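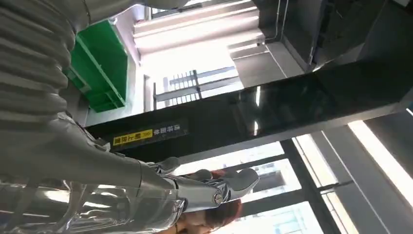
Storage has become a matter of taste, and I have my doubts. Gultine, the shelving firm Máté Virág runs, would like workrooms to stop being grey, and its brochure claims that colour makes people put things back. Perhaps. The bright green shelving unit certainly shows up against white walls and ceiling panels, but I have seen plenty of cheerful shelves buried in junk by March. Flat shelves and plain uprights do the work, and those come in any colour you like.

Virág disagrees, naturally. "You look at it, so you use it," he told me, and quoted a survey of 31 customers, all his own.

Shahla Ansari fits out workshops under the name Wevetti and has less patience for this. She wants to know how deep a shelf is before she hears what it's painted. Her usual complaint is crinkled plastic film, left on for months by owners who mean to keep things nice and end up with dust in every fold.

She did buy one green unit, 14 months ago. It holds tins of screws — the same tins as before, in the same muddle.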